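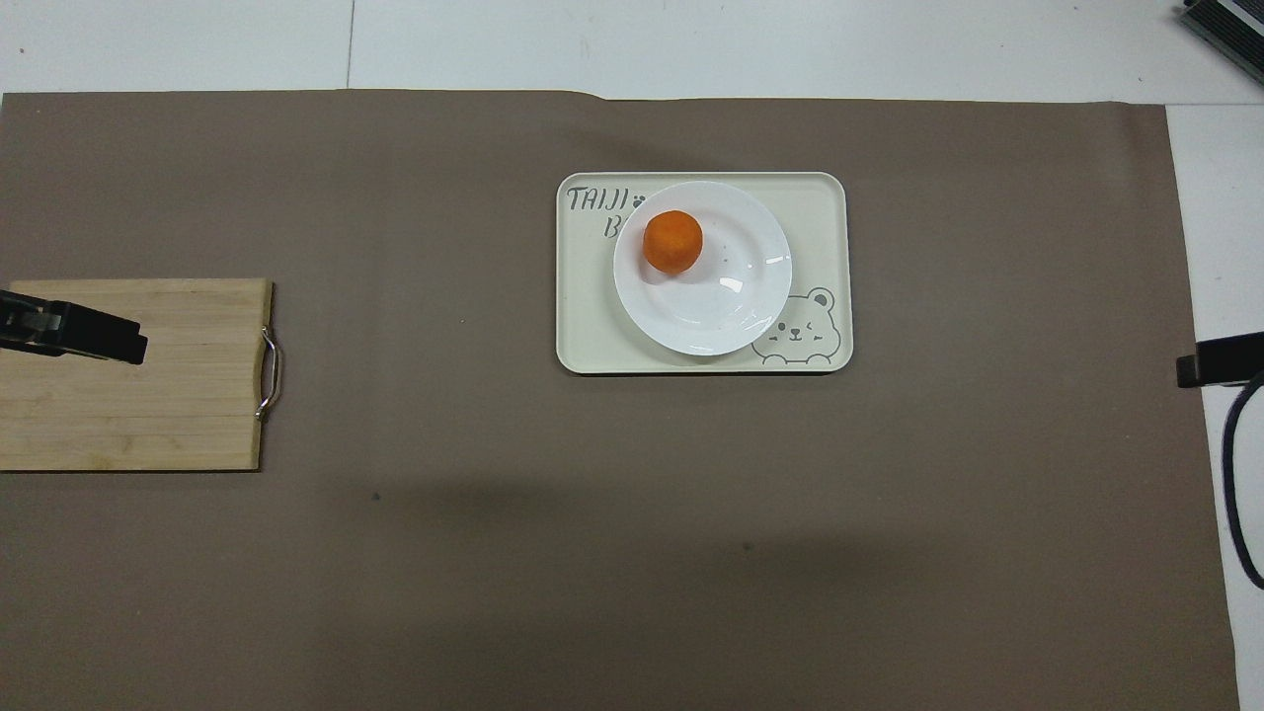 Bo-ram Ko
Student, Product Design, second year
2 min read

Setting a Small Table: Project Report

My project looked at how a work table can be changed over for a meal without clearing the whole room. The brief, set in March, asked each of us to choose one household task and improve it using things we already had. I chose table setting because my apartment has one table and I do everything on it.

Materials

The base is a large taupe-brown mat laid over a white tabletop. I wanted it to cover most of the surface but leave some white showing. On the left is a pale wooden cutting board with a curved metal handle on its right edge. The serving tray is cream with rounded corners and a low rim, and it has a winking bear drawn in one corner. A round white plate sits on the tray.

My first plan used a dark tray, but crumbs showed on it and it made the table look crowded. The cream one was better against the brown.

Method

I set the table 30 times over two weeks. Each time I put the mat down first, then the board, then the tray and plate. I wrote down anything that got in the way.

Results

The mat was the weak point. It does not always lie flat, and a small fold can come up near the top edge. Smoothing it by hand from the middle outward helped. Rolling it for storage was better than folding it.

Turning the board so the handle faced the tray made it easy to grab, but the tray then had to sit a little farther over. The raised rim kept the plate from sliding off when I carried both together.

The plate covers part of the printing on the tray. Two classmates said they would want a smaller plate. I kept this one since it is the size I eat from.

Next steps

I would like to try a heavier mat and test the same layout on a narrower table.

Related projects
Evlow: a folding shelf for shared kitchens
Drying racks for one person
Brillik: labels for pantry jars

Contact | Copyright Student Projects | Back to top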